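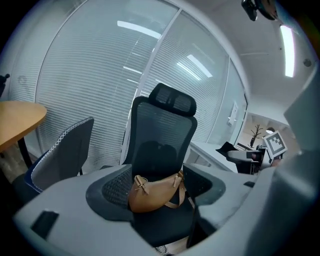

Tan pouch bag in the gripper's opening, mesh office chair behind.

How to collect hand-held gripper examples without fooling yourself

Most guides to gathering demonstrations tell you to get as many as you can, in as many rooms as you can, and let training sort it out. I have my doubts. Last June I went back through a set of 683 recordings made for the Tovis bag-handling job, and 124 of them had to go. The sensors were fine. The people holding the gripper were doing things the policy could never learn from, and they were doing them with great confidence.

What follows is the routine I use now. It assumes you have a working hand-held gripper with its own camera, a way to track its position, and an ordinary office to work in. Kai Rothe disagrees with me on step 4 and I have noted that where it comes up.

Step 1. Write the task down in one sentence

"Pick the bag up by its body and set it on the chair seat." If your sentence has an "or" in it, you have two tasks. Give them separate names and record them separately. At Skukmont we let people choose between grabbing the strap and grabbing the body, on the theory that variety was good. The trained policy went for a spot between the two and closed on air.

Soft things deserve extra suspicion. A leather pouch gives a little when squeezed and its strap goes wherever it likes. Decide before you start whether the strap may hang over a finger at the moment of closing. I say no. You may say yes, but say it on paper.

Step 2. Check that tracking holds where you plan to work

Glass partitions are a pain. They throw back the ceiling lights, and blinds behind them give the tracker a wall of identical stripes. People will tell you their software copes with this. Maybe it does. Walk the gripper slowly from the start position to the end position and back, then look at the path it recorded. If the two ends don't meet, fix that before anything else.

Printed markers help if they stay put. Set them somewhere they won't get bumped and leave them there for the whole session. Move one halfway through and you should treat everything afterward as a new session, with its own map.

Step 3. Do 10 throwaway runs

Throw them away for real. Delete the files. The first runs are where you find out that your wrist turns too early or that you lift the thing before the fingers have closed. I have seen warm-up runs slip into the training set because somebody felt bad about wasting them.

Step 4. Record at a speed that feels dull
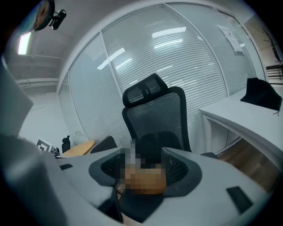

Beginners rush the approach and then hover over the target while they line up. The policy learns both habits. What you want is one steady motion in, a clear close, and one steady motion out. If you missed the line-up, stop the recording and start over. Don't wiggle your way into a good grasp.

Kai's view is that a few recoveries are worth keeping, because the robot will miss too and needs to see what to do next. He may be right. My objection is that people label any sloppy run a recovery once they know recoveries are allowed. If you want them, record them on purpose: start from a bad position, fix it, and put them in their own folder.

Keep the target in the camera's view through the whole approach. It sounds too obvious to write down, but your own eyes are a good deal higher than the gripper's camera, and you will happily steer toward something that the camera lost a second ago. Play back your first few runs and check.

Step 5. Change one thing every 5 runs

Turn the bag, or shift the chair, or start from the other side. Pick one. Changing everything at once looks like rich data and makes it very hard to work out later why the policy fails with the chair turned sideways. Keep a plain text log with a line per change.

I am also not convinced by the habit of switching rooms every hour. A new room does help, but only once you have decent coverage in the first one. Ruairí Mulligan ran the Eltby sessions that way and ended up with a thin slice of everything.

Step 6. Review the same day

Watch every run at double speed before you leave. Reject it if any of these are true:

The target leaves view before the fingers close.
The recorded path jumps.
The fingers touch the target more than once before the grasp.
The run doesn't match your sentence from step 1.

Expect to lose nearly a fifth at first. If you are losing nothing, you aren't looking.

Step 7. Train small, early

Don't wait for the full set. Train on the first afternoon's work and put it on the arm Monday morning. It will probably be bad - the useful part is seeing how. On the Sheehan arm ours kept stopping short of the seat, and the cause was a habit of mine: I paused there in every single run before letting go.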